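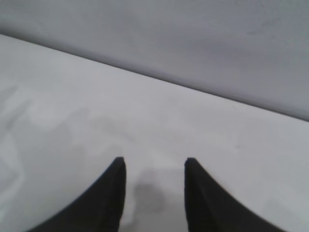 The Plonden worktop is made for people who want a flat, light surface to pack, sort or fold on. It comes from Vunier in one finish only, a very pale gray that sits close to off-white. The top is smooth and largely uniform, and the shade shifts a little with the light, brighter toward the middle and grayer toward the right side in the photo. Dark items stand out well against it, so small black parts and cables are easy to find.

Size and fitting
Length 2000 mm, depth 700 mm. Standing height with the Nadik leg set is 900 mm. Legs are sold separately. The top can also be laid across two base cabinets of the same height. Screws for the Nadik legs are in the bag taped to the underside. Pilot holes are already drilled.

Care
Wipe with a damp cloth and mild dish soap. Do not use scouring pads or bleach. Put a mat under hot pans and irons. Pencil marks come off with a plain white eraser.

Delivery
The top ships flat in one carton and needs two people to carry it upstairs. Orders placed before noon on Friday go out the same day. Check the corners before you sign for it.

Price
Plonden worktop, top only: $237
Nadik leg set: see the Legs and Frames page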